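Speaker notes: Keeping the reading room open in Jemerby
Tuesday, 7 pm slot, aim for no more than 20 minutes including questions

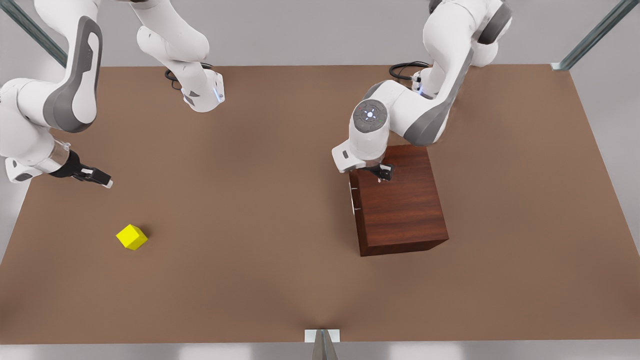 Start with the floor plan. The old reading room was laid out for 132 readers and we now get far fewer on most evenings, so the seats are in the wrong places. People want a big surface and room to spread out. Point to the slide: one wide brown top, a small yellow cube towards the left, a box over on the right, and plenty of bare surface between them. Say that this is the amount of space a family historian needs for two open ledgers. Then go back to the plan and the long desks by the windows.

Money next. The quote from Nikzad for moving the shelving is 3,580, excluding the floor repairs. Grakau have not replied. Mention the May deadline once and move on.

Opening hours: we close at 5 at present. Nuser library went to 7 last year and kept its Saturday mornings. Ask who in the room would use a later evening.

If short of time, skip the lighting section. Leave the sign-up sheet by the door.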